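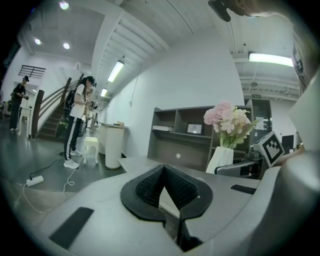 # Ground floor, shelf corner and stairs

Photos from the Drivalau building, 2022-06-18. The ground floor has white walls and a gray floor, and most of the furniture stays low so the space by the stairs is open.

**Shelf corner.** Gray open shelving with a vase of artificial flowers in front, pink and cream with green leaves. The vase is white.

**Stairs.** Dark wooden handrails, with a black louvered vent on the wall above. The stairs go up to the Mikotetti office, room 7.

**Doorway.** A white notice sheet is posted beside it. Room bookings go through the front desk. The larger room upstairs seats 20.

**Small white table.** It stands on the far side of the room from the shelves and stays there until September, when the new furniture from Stirkero is due.

Larger copies of the gallery are kept at the desk.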